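Award citations held in the Urbridge garrison archive were indexed to test how long a gallantry recommendation took to reach approval. The set covers 422 files. 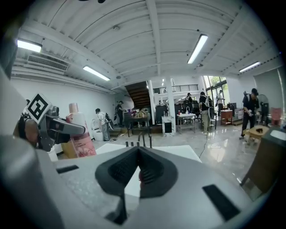 Vol. 2, p. 9

Dates were keyed by hand into a Zotent table. Files with no approval date were left out of the median. The Keogh boxes, January intake, are not yet indexed.

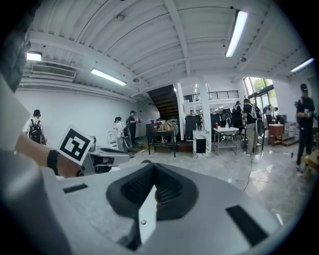 Which date counts as the start of a case?

The date on which the commanding officer signed the recommendation.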